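4. Recording Two-View Demonstrations for the Eyewear Case Task

4.1 Scope

Section 4 covers setup, recording, and phase labeling for the eyewear case task used in the Gridier study. It assumes that the arm has been powered up and homed as described in Section 2 and that the Grarkero recorder is installed on the workstation. Policy training is covered in Section 6.

The Gridier method labels each demonstration by phase and uses the printed grid on the work surface as a shared reference between the fixed view and the wrist view. No fiducial markers are placed on the objects or on the gripper. An operator selects grid intersections in both views at the start of a session, and the recorder computes the surface plane from these selections.

The task has five phases:

0 Approach
1 Open case
2 Grasp eyewear
3 Transfer
4 Release and retreat

Phase numbers are fixed. Do not renumber them if a session records only part of the task.

4.2 Preparing the work surface

1. Clear the work area of everything except the task objects.
2. Lay the gridded covering so that one family of lines runs parallel to the back edge of the table as seen from the fixed camera.
3. Smooth the covering by hand from the center outward. Small waves in the lines are acceptable. A fold that hides a grid line is not acceptable inside the selection area.
4. Put the closed case near the middle of the table, long side facing the fixed camera.
5. Jog the arm to the ready pose, with the fingers above the surface and to the left of the case.
6. Check the fixed view on the workstation. The full length of the case, the gripper fingers, and the back edge of the covering must all be in view.

CAUTION: Keep hands out of the work area while the arm is enabled. Press the enable switch off before moving the case or the covering.

CAUTION: Move each joint slowly through the planned range before the first episode and watch the cable. Stop if it pulls tight at any pose.
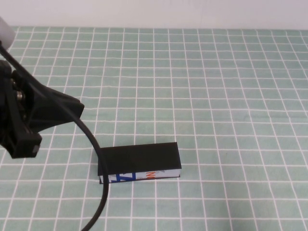
Can the case be turned between episodes?

Turn it between episodes as much as the task sheet allows, but never during one. The plane reference belongs to the surface, so a new case angle does not require a new calibration. Moving the covering does.

4.3 Registering the two views

Registration is done once per session and again whenever the covering, the fixed camera, or the wrist camera has been moved.

1. In Grarkero, open Session > Views > Register.
2. Select the fixed view. Click four grid intersections that form the corners of a rectangle. Use intersections well away from the case.
3. Enter the number of squares along each side of the rectangle.
4. Select the wrist view. Jog the arm until at least two complete rows of squares are sharp, then wait for the arm to settle.
5. Click four intersections in the wrist view and enter their grid coordinates. They do not have to be the same four used in the fixed view, but they must use the same origin.
6. Press Solve. The recorder draws the computed grid over both views.
7. Compare the drawn grid with the printed one near the case. If the lines differ by more than a quarter of a square, delete the selections and repeat from step 2.

Note: Do not register from a wrist frame taken while the arm is moving. Blur widens the lines and shifts the selected point. The recorder does not check for this.

Note: The drawn grid is flat. It will depart from the printed lines wherever the covering is raised. This is expected at the outer edges.

4.4 Setting the lighting

1. Turn on the overhead lights and close the window blinds.
2. Set exposure to manual in both views.
3. Adjust the fixed view first, using the white wall as the bright limit.
4. Adjust the wrist view with the case open. The outline of the eyewear must be separable from the case interior. With dark eyewear in a dark lining, raise exposure until the rims show, even if this leaves a highlight on one lens.
5. Lock both settings and save them under the session name.

A highlight on a lens is not grounds for rejecting an episode. In the Gridier data the highlight moves across the lens with eyewear pose, and removing it with a polarizing filter made phase 2 harder to predict. Chie Kinoshita ran that comparison; the settings are stored with the session files at Skelldale under the name "nofilter."

4.5 Recording an episode

1. Place the eyewear in the case. Close the case.
2. Confirm that both views are live and that the episode counter has advanced.
3. Press Record. Wait for the tone.
4. Drive the gripper toward the case. The recorder starts in phase 0.
5. At first contact with the lid, press the foot pedal once. The recorder moves to phase 1.
6. Open the lid fully and back the fingers away until they are clear of the case. Press the pedal. The recorder moves to phase 2.
7. Pause with the open case and the eyewear both in the wrist view, then begin the descent.

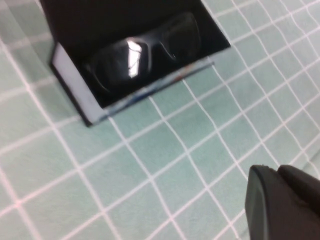

Nair Laboratory, Manipulation Methods Group

8. Lower the open fingers over the part of the eyewear named on the task sheet. Close slowly. Stop closing when the force reading levels off.
9. Lift. When the eyewear is clear of the case rim, press the pedal. The recorder moves to phase 3.
10. Carry the eyewear to the surface beside the case and lower it until it touches. Press the pedal. The recorder moves to phase 4.
11. Open the fingers, retreat upward, and return to the ready pose.
12. Press Stop. Mark the episode Keep, Review, or Discard.

Mark an episode Discard if the case slides by more than one square during phase 1, if the eyewear is dropped, or if the pedal was pressed out of order. Mark it Review in all other doubtful cases. Do not try to repair pedal timing from memory; it is corrected in Section 4.6.

Note: If the eyewear shifts in the fingers during phase 3, continue. These episodes are useful and are kept with the slip flag set.

Note: Regrasps are recorded as part of the phase in which they occur. If the operator sets the eyewear down next to the case and takes hold of it again, the phase stays at 3 until the final lowering.

4.6 Correcting phase boundaries

Pedal presses trail the event they mark. Each boundary is therefore checked after recording, using both views.

1. Open the episode in the Grarkero labeling window. The fixed view is on the left and the wrist view is on the right.
2. Go to the first boundary. Step backward until the event is no longer present, then forward to the first frame that shows it.
3. Press B to set the boundary.
4. Repeat for the remaining boundaries.
5. For the 3-to-4 boundary, use the wrist view to find contact between the eyewear and the surface. Look for the contact shadow closing against the rim.
6. If the views disagree, use the view in which the fingers and the object are both unobstructed. Enter F or W in the source column.
7. If neither view settles the question, enter U. The boundary is given a soft label in training.

A blurred wrist frame may still be used for labeling if the fingers, the temple arm, and the lens can be told apart. Object names should be entered only where the object can be identified from the frame itself. A plain dark rectangle without a visible opening is labeled "object," and the recorder fills in the name from the rest of the episode.

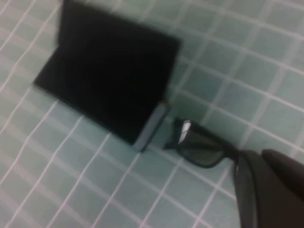
Figure 4-3. Wrist view. Gripper fingers at the temple arm of the sunglasses, black object at upper left.

4.7 Session checks

Run these checks before closing a session.

1. Open Session > Report.
2. Confirm that every kept episode has four boundaries and that each has a source entry.
3. Confirm that no phase has zero length.
4. Sort by boundary shift. Reopen any episode in which a boundary was moved by more than 33 frames from the pedal press.
5. Export to the shared drive. The export fails if registration is missing from either view.

4.8 Reference results

The reference set contains 113 recorded episodes, of which 100 were kept. Na-rae Heo labeled the full set. Chie Kinoshita labeled 11 episodes a second time without access to the first labels. The largest disagreements were at the boundary between phases 1 and 2, where the two labelers had applied different rules for "clear of the case." Step 6 of Section 4.5 was reworded after that comparison.

A policy trained with phase labels and both views was run for 33 trials with case angles not used in recording. It completed 22. The same policy trained without phase labels completed 11. Most failures in both conditions occurred in phase 2, with the fingers closing above the temple arm. The trials used one case and one pair of sunglasses, so the figures should not be applied to other eyewear without new trials.

4.9 Common faults

Drawn grid is mirrored in one view.
The corner order was reversed. Select the corners clockwise in both views.

Drawn grid is correct at the left and wrong at the right.
The covering has lifted. Smooth it and register again.

Phase stays at 0 after a pedal press.
Check that the labeling window is closed. It takes control of the pedal while open.

Eyewear rotates as it leaves the case.
Reduce lift speed before increasing grip force. Excess force will bow the temple arm.

Export stops at the first episode.
The session name contains a space. Rename the session and export again.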